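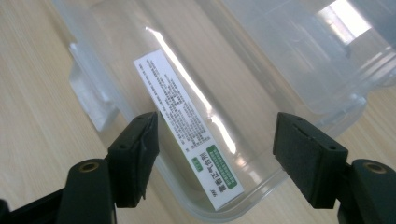
The box on the table, with the little white card inside.

My aunt Fitriani Lumbantobing believed that a house could be held together by its food containers, and when she moved out of the flat on Kusuma Street, after 40 years of marriage and two of being a widow, she left me the one she liked best. It was a long clear box with a molded flap at the side, and she told me over the phone, in the voice she used for medical matters, that I was not to put anything with turmeric in it. I promised. I would have promised her anything that January, with the rain coming down and her whole kitchen in cartons up and down the stairs.

I had thought the job would take me an afternoon. She had thought so too, I suppose, and both of us had forgotten what she was like about plastic. There were boxes inside boxes inside boxes. There were lids that fit nothing and boxes that had no lids, and she knew every one of them by its history – the one that went to my cousin's graduation full of fried noodles, the one that came back from the neighbors with somebody else's spoon in it, the one my uncle used for screws until she found out. I would hold something up to the phone and she would say, "Oh, that one," and then I could put the kettle on and drink most of a cup of tea before she got to whether I should keep it.

The clear box was different. It had hardly been used at all. The slip of paper was still lying in the bottom, a narrow white card covered in Chinese, in print so small I had to take it over to the window even to see that it was made of separate characters. I can't read Chinese and neither could she.

"What does it say?" I asked her.

"It says how to look after it," she said.

"How do you know?"

"What else would it say, in a box?"

I had to admit that she had me there. She had bought it at the Zideo shop in the arcade, the year before my uncle got sick, along with a second one to match, and she had been saving the pair of them for something. She was a great one for saving things. She had 2 tablecloths that never met a table and a bottle of perfume that had gone the color of tea. When I asked her what the boxes were for, she said rice, and then she said no, cookies, for when people came, and then she was quiet for such a long time that I thought the line had dropped.

"People came anyway," she said. "I gave them cookies out of the tin."

We left it there, and talked about my cousin's knee.

So I carried the box home on the bus, on my lap, with my coat folded around it like a baby, and I set it on my own table and looked at it for longer than a person should look at a box. I am not tidy by nature. My tea lived in the paper it came in, my rice had a rubber band around its neck, and the cupboard over the sink was the kind you open with one hand already raised to catch what falls. But I felt that I had been put in charge of something, and I began taking things out of the cupboard and setting them beside the box, one after another, to see how they looked next to it.

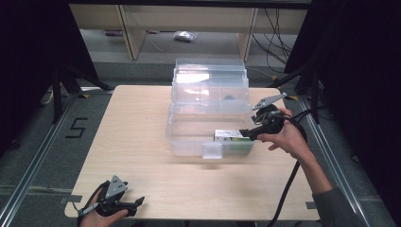

Trying it out with the green and white packet.

The green and white packet was the first thing I tried, on the grounds that it was small and had no turmeric in it. I stood it at the corner. I moved it a little. It did look nice there, I must say, crisp and sensible, like something in the house of a woman who answers her letters.

Then I rang my aunt. It was late, and I could hear her new television going, the one she claimed she never watched.

"I'm going to use it," I told her. "Tonight. I'm not saving it."

"Did you wash it?"

"Not yet."

"Wash it first. Warm water, not hot. It says so on the card."

I asked whether she might like the other one back for herself, the matching one, now that she was settled. She said she had no room, she had nothing to put in it, she was eating like a bird these days, and what would she want with a thing like that at her age. I said all right. I filled the sink and waited, with the phone against my shoulder.

"What time is the bus?" she said. "If you were coming on Sunday. Only if you were coming."

"Ten," I said. "I'll bring cookies."

"Bring them in the box," said my aunt.

Comments (3)

Uto
My grandmother was exactly like this about her lids. I still have a drawer of them and no boxes at all. Thank you for this one.

clustero_reader
"What else would it say, in a box?" I laughed out loud at work. More of the aunt please!

Marnie P.
Lovely, though I wanted to know what happened to the uncle's screws.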